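Part 2: Running the cables and powering up

If you skipped Part 1, go back and at least read the bit about picking a spot. I'll wait. Everything from here on assumes the main box of your Cisport is sitting where it's going to live and the wall plate is already screwed on, because I'm going to talk about cable lengths and you can't measure to a thing that's still in its carton.

I wrote this guide after putting in my second system, the one at the Koscombe house (the first was at my own place, and I made every mistake I warn you about below). The booklet in the package is fine as far as it goes, but it's very short on wiring, and wiring took me most of an afternoon! Last revised March 2024, when I redid the section on the network run.

What you should have in front of you

The main box, the power supply with its detachable cord, the network cable, the thin sensor cable with the little plug at one end and bare wires at the other, a small screwdriver, and masking tape with a pen. The tape and pen don't come in the package. Go find some anyway, you'll want them in step 3.

Caution: leave the power supply unplugged from the wall until step 9. I mean it. The sensor terminals sit very close together and a stray strand of wire is all it takes.

Running the cables

1. Lay all the cables out loose on the floor first, along the path they'll eventually take. Don't clip anything down yet. You're only checking that they reach.

2. Leave slack at both ends. I like a loop at the main box big enough that I can pull the whole thing forward and get my hands behind it. My first install had the network cable stretched tight as a clothesline, and when I needed to reach the reset button I had to unplug everything just to turn the box around.

3. Label both ends of every cable. Write on the tape, fold it over like a little flag, done. It feels silly with so few cables, but two years from now you'll be on your knees with a flashlight in your teeth and you'll be grateful.

4. Keep the sensor cable away from the power cord where you can. If they have to cross, cross them at a right angle and move on. Running them side by side down the whole length of a wall gave me jumpy readings, especially whenever the fridge kicked in.

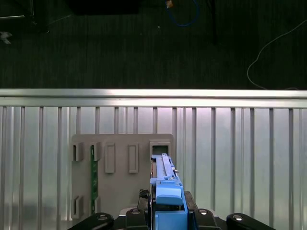 5. Once you're happy with the path, start clipping from the main box outward. Starting at the far end pushes all your leftover length back toward the box, where there's the least room for it. Go easy with the hammer if you're using nail-in clips. They should hold the cable without pinching it.

6. At corners, make a gentle curve. No sharp folds, and please no staples.

Note: if your cables have to go over carpet, run them along the baseboard or tuck them just under the edge. Don't bury them under the middle of a rug where people walk. Apart from somebody tripping, the constant stepping wears the jacket through and you won't see it happening.

Connecting the sensor

7. Loosen the terminal screws on the sensor base a couple of turns. They don't need to come all the way out (and if they do, good luck finding them). Slide the bare ends in, match them to the markings on the base, and tighten until a light tug doesn't move the wire.

8. Push the plug end into the socket marked SENSOR on the main box. It only goes in one way and you'll feel it click. If you don't feel the click, pull it out and look for a bent pin before you try again.

Sharon Muriithi, my neighbor, who kindly tested these steps by following them word for word, got stuck right here, because the socket next to it looks almost the same. That one is for the expansion module. Nothing bad happens if you mix them up, the screen just sits there saying NO INPUT, but it's a confusing ten minutes.

Powering up

9. Connect the supply to the main box first, then to the wall outlet. The light on the front should blink for a bit and then go steady. Mine takes long enough that I always think something's broken. Go get a coffee.

10. When the screen asks for a reporting interval, you can choose 1000 or 2000. That's milliseconds, although the screen doesn't say so. I use 2000. The faster setting makes the graph look livelier, but I've never found a use for it in an ordinary house, and it fills up the log twice as fast.

11. Pick your language and time zone, then choose Save. Don't press Back at this point! Back throws out everything you entered and you get to start over at the language menu.

If the light keeps blinking

Unplug from the wall, wait a minute, and plug in again. If it's still blinking, check the network cable at both ends. The cheap coupler I'd bought in Vonusberg was my problem, and swapping it fixed things right away. If you've used one of the older Han splitters, take it out and go direct, just as a test.

Note: a steady light with a blank screen is a different issue, usually just the brightness turned all the way down. Hold the right-hand button for roughly 6 seconds and it comes back.

Part 3 covers calibration, and you'll want the system to have been running overnight before you start on that.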